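GMRS on the ridge, and why I can't stop talking about it

So I finally got my license! If you've been reading for a while you know I spent most of last winter muttering about the bubble-pack walkie-talkies we used to take camping, the ones that promised the moon and then gave up as soon as somebody walked behind a barn. I'd looked at ham radio, got a little scared off by the test (I'll get there, I promise), and then found out that GMRS is a form, a fee and a short wait for a call sign. The one license covers my immediate family too, so my mother is now legally on the air and insufferable about it.

I ended up with a pair of Grorkeo handhelds. They put out 5 watts, and they take a removable antenna, and that second part matters more to me than the first. The stock antenna is fine. The longer whip I swapped in is much better, though it pokes me in the ear when the radio is clipped to my pack strap.

Sunday I did a proper first shakedown. I charged everything, programmed the channels at home, and then drove out toward Pastbridge to see how far the things would really go.

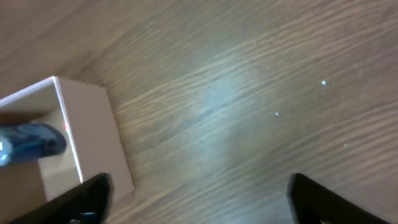

Simplex first, then the repeater

If you're new to this, simplex just means radio to radio with nothing in between. I started there because I wanted to know what we'd have if everything else went down. My sister stayed in the parking lot by the feed store and I walked the creek trail, calling in at every bend. Down in the creek bed it was pretty sad, mostly hiss with a word or two poking through. Then I climbed the bank and she came back so clear I could hear her eating chips.

Height is everything! I'd read that a hundred times and nodded along, and I still wasn't ready for how big the difference is. Up on the fire road, which tops out 1,000 feet above the river, I could talk to her with the radio on low power, with the whole town between us.

Then came the repeater. There's one up on Marinescu Hill run by a local club, and they're happy to let guests use it as long as you ask first (please ask first). You need an offset and a tone, and I had the tone wrong for longer than I'd like to admit. I kept keying up and hearing nothing at all and had started composing an angry email about my radio. I'd typed the tone into the receive side and left transmit blank. Fixed that, keyed up again, and there was that lovely little tail of static when I let go of the button. I may have yelled.

A very patient man on the other end gave me a signal report and asked what I was using, and we talked antennas until my hand got cold. The club has 700 members on its mailing list, which seems wild for a county our size, although I'm told most of them only surface for the swap meet in October.

What I'd change

The speaker mic is going back. It's a Plernness, and the cord is so stiff that it kept twisting itself around backward until the mic faced my jacket. The audio is nice and loud when it's pointed at you, so if yours will be mounted in a truck you may love it.
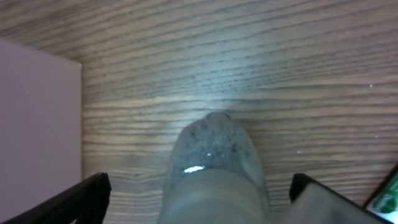 Wood grain, with a pale board along the left side.

I also want to redo my channel list. I programmed every single thing the software would let me, all the simplex channels and all the repeater pairs and the weather stations, and then spent the afternoon turning the knob past stuff I'll never use. Next version will have the family channel, the Marinescu repeater, a backup simplex channel, and weather. I'll put the names in plain words too. My mother doesn't want to hear about "channel 19 with a privacy code" and I can't blame her.

Battery life was great, by the way. I had mine on from breakfast until 3 with plenty of chatter and the meter barely budged. My sister's dropped faster, but she'd left the flashlight on in her bag, so I'm not holding that against the radio.

Next up is a little magnetic-mount antenna for the car roof. I've been going back and forth between a short one that fits in the garage and a tall one that definitely doesn't. If you've run either, tell me in the comments, and tell me what coax you used! I've also been invited to check in on the club's weekly net, which starts after dinner and goes in call sign order. Mine's new, so I'll be near the end of the list. I've already written down what I'm going to say.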